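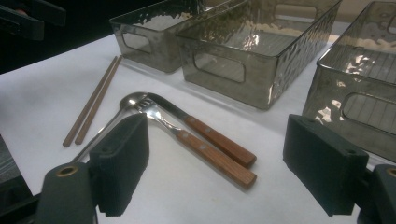
4.2 Open-day demonstration

Figure 3. Tabletop for the cutlery task: chopsticks, spoon, fork and knife, with three translucent bins behind them.

The Padum gripper was shown to visitors in November. Viera Beneš ran the sorting task, and visitors then tried the hand-held tool themselves. Overlapping utensils, such as the fork and spoon in Figure 3, were left as they lay. Visitor trials were logged separately and are excluded from the 2,472 demonstrations used for training. Each visitor was allowed five attempts.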